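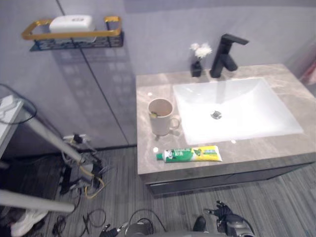 **grout_monkey** wrote:
Don't sign the Pleder quote yet. Three year service lock on the arms and the hands are billed seperate. We got burned on exactly that in July.

---

**vanity_unit** (original poster)
ok thanks, hadn't seen the hands thing. Where is it in the paperwork?

For anyone joining, budget is 68k total, all in. Bathroom tidying and wipe-down tasks, countertop height stuff, mugs, toothpaste tubes, that kind of object. Choices so far:

- Pleder, two arms plus base, one gripper one hand
- Fledo, two arms, grippers both sides, cheaper
- used unit from Mahasneh, no warranty

Need a number for purchasing before end of month. Leaning Pleder.

---

**grout_monkey**
Page with the accessories table, way at the back. "End effectors quoted individually." Ours came with the arms and two bare flanges. Lovely.

---

**tenmilbolt**
Why do you need a fingered hand at all. Serious question. Mug with a handle, tube lying flat on a counter, gripper does both. Hand is most of the price difference and then you pay again when a finger goes.

Get Fledo, two grippers, spend the rest on spares.

---

**vanity_unit**
faucet lever. And caps. Tube cap is the one I keep coming back to, want to hold tube with one side and twist with the other

---

**tenmilbolt**
People twist caps with parallel grippers all day. Slow but it works. Lever is a push, you could do it with a stick.

---

**okra_dsp**
Disagree with tenmil, sort of. Depends who's driving. If it's teleop with gloves then a hand is way less tiring for the operator, and operator hours cost more than the hardware pretty fast. We had people quitting sessions early on grippers. If it's scripted, yeah, grippers.

OP which is it?

---

**vanity_unit**
teleop first, 60 hours planned, then we see

---

**okra_dsp**
Then one hand one gripper is a fair split. I'd keep it.

---

**tenmilbolt**
60 hours is nothing!! Rent one. Woltano does monthly. Why is anyone buying for 60 hours

---

**vanity_unit**
rent comes out of a different pot and the pot is empty. Capital money I have. Don't ask

---

**grout_monkey**
lol same here

Things that weren't in my budget and should have been:

- spare fingers, get 16 if they'll sell a bag. Ours went at the tips first
- cables. Longer than you think, and proper trunking for the floor. Power strip and a heap of leads next to a stand is fine until someone rolls a base over it
- the set itself. Vanity, sink, faucet, shelf, wall panels. Came to more than I'd guessed, and the wall panels took two tries
- crate fee both ways for service. Both ways!
- training day. "Included" was a video

---

**tenmilbolt**
Cable trunking seconded. Only thing I agree with in this thread so far

---

**lowtorque_lou**
Mahasneh used unit, has anyone run one? I looked last year. Price was great but the wrist had play in it and they wanted me to sign as-is. Walked away.

Also nobody mentioned glossy sinks. If your depth camera is cheap a shiny white basin gives you garbage, at least mine did. Put money aside for a better one or for dulling spray. Chrome drain same problem.

---

**vanity_unit**
ugh. Depth wasn't a line item. Adding it.

Mahasneh is off the list then, I can't do as-is, purchasing would laugh.

---

**okra_dsp**
Dulling spray is a pain, comes off whenever you wipe the basin and wiping is half your task. Try moving the lights first, costs nothing. We fixed most of ours that way.

---

**lowtorque_lou**
Moving lights did nothing for me. Different camera I guess. But yes try it before buying.

---

**tenmilbolt**
Black faucet was worse than the sink for us fwiw. Matte, flat edges, depth just had a hole there. So if someone says "avoid shiny" it's only half of it

---

**vanity_unit**
Ok so where I've got to. Pleder, one hand one gripper, but only if they put both end effectors on the same quote and drop the lock to one year. If not then Fledo with two grippers and leftover goes on depth camera, spares, trunking. Going to hold back 16 percent for stuff that breaks. Too much?

---

**grout_monkey**
Not enough. Hold 20 if you can hide it somewhere

And get the lead time in writing. Mine said 68 days, was closer to 100. Whole lab sat there with a nice sink and no arms

---

**tenmilbolt**
still say two grippers. Ask Fledo for the demo unit price, they don't put it on the site

---

**vanity_unit**
emailed both just now. Will post the numbers when I get them, Pleder auto reply says 4 pm tomorow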